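Sweeping Up Crumbs and Grit With a Dustpan and Hand Brush (and Keeping the Set in Good Shape)

Posted 2 Aug 2018 in Rundard Home Basics

I have owned three vacuum cleaners in my life and I still reach for the dustpan first. It lives on a hook by the back door, it never needs charging, and it can be out and back on the hook again while a vacuum cord is still being untangled from the chair legs. My grandmother kept hers in the pantry next to the flour, and I suppose I caught the habit from her, along with the habit of sweeping the kitchen table after every single meal whether it needs it or not.

A few readers wrote in after my post on cleaning up a craft table to ask how I get that last stubborn line of dust into the pan, the one that just moves backward every time you move the pan backward. I know that line well! So I thought I would write out the whole business from start to finish, including the washing and the storing, which I get asked about nearly as often.

What you need

A dustpan with a wide, straight lip. Plastic is fine and is what I use most days. Look along the lip before you buy and make sure it isn't bowed up in the middle.
A hand brush that sits inside the pan, so the two can be put away together.
A damp cloth or a paper towel.
A trash can, close by. Carrying a full pan across the house is how you end up sweeping the hallway too.
A bowl of warm water and a little dish soap for washing up afterward.

Step 1. Pick up the big things first

Before you touch the brush, pick up anything you can pick up with your fingers. Bottle caps, twist ties, a grape that rolled off, a potato if you've been peeling them at the table. Large round things are a nuisance in a dustpan. They roll to the front and take half the crumbs out with them, and then you are back where you began and a bit crosser than before.

If you cover your work table with paper, as I do for messy jobs, smooth it flat and press down any tape that has started to lift. Grit loves to get under a loose tape edge, and bristles will catch on it and flick crumbs where you don't want them.

Step 2. Sweep toward the middle

Start at the outside edges and bring everything in with short, light strokes. I see people sweep as though they were scrubbing a pot, with the bristles bent flat, and all that does is fling things about. Let the tips do the work. When the brush leaves the surface at the end of a stroke, stop it low and don't flick your wrist up.

On a long table I work in sections and make a little heap in each one, then join the heaps. It takes a minute longer but you don't end up chasing dust down the whole length of the table.

Step 3. Set the pan down properly

Put the pan just in front of the pile with the lip flat against the surface, and raise the handle a touch, only enough that the front edge presses down along its whole width. Too high and the crumbs slide right back out. Too low and there's a gap at the front, and you have made yourself that line of dust everybody complains of.

Hold the handle around its narrow part if it has one, where your fingers can close comfortably. A grip right out at the tip makes the pan wobble. 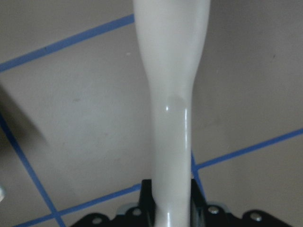
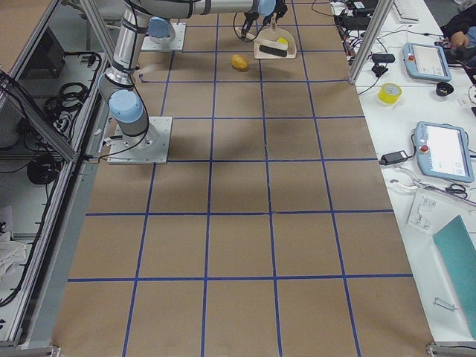
Second picture: pan and brush kept together, the brush lying in the pan on the papered table.

Step 4. Beat the last line of dust

Sweep the main pile in with two or three slow strokes. Now, for the line that's left, turn the pan a quarter turn and come at the line from its end, so that you are sweeping along it and not across it. Most of it will go in at once. Move the pan back an inch and do it again.

Whatever is still there after that is too fine for bristles, and you should let it go with a clear conscience and wipe it up with the damp cloth. (On bare paper use a dry cloth, please. I have turned a nice clean sheet to mush more than once.)

Step 5. Empty it without a cloud

Lower the pan right down inside the trash can before you tip it. Tap it gently against the inside of the bag, then brush out the corners. If you've been sweeping flour or fine sawdust, lay a damp paper towel over the heap first and tip the lot in together. I only learned that last September, after years of sneezing.

Washing the set

Once a month or so, swish the pan and the brush in warm soapy water. Comb the bristles through with an old fork to get the hair and fluff out, rinse, and shake the brush hard outdoors. Dry it on its side or hang it bristles down. A brush left standing on its bristles will dry bent and never sweep a straight line again. Cream and white pans do show every mark, especially around the handle, and a little baking soda on the cloth will lift most of them.

Storing it

Hang the pan if there's a hole in the handle. If there isn't, lay it flat in a drawer or on a shelf with the brush resting inside and nothing heavy on top, so the lip stays straight. A warped lip is the one thing I can't fix for you, though I did hear from a reader in Lucero who sanded hers level with fine 200 grit paper and got two more years out of it.

Filed under: Kitchen, Floors and Tables, Small Tools
Next in this series: Getting candle wax off a wooden table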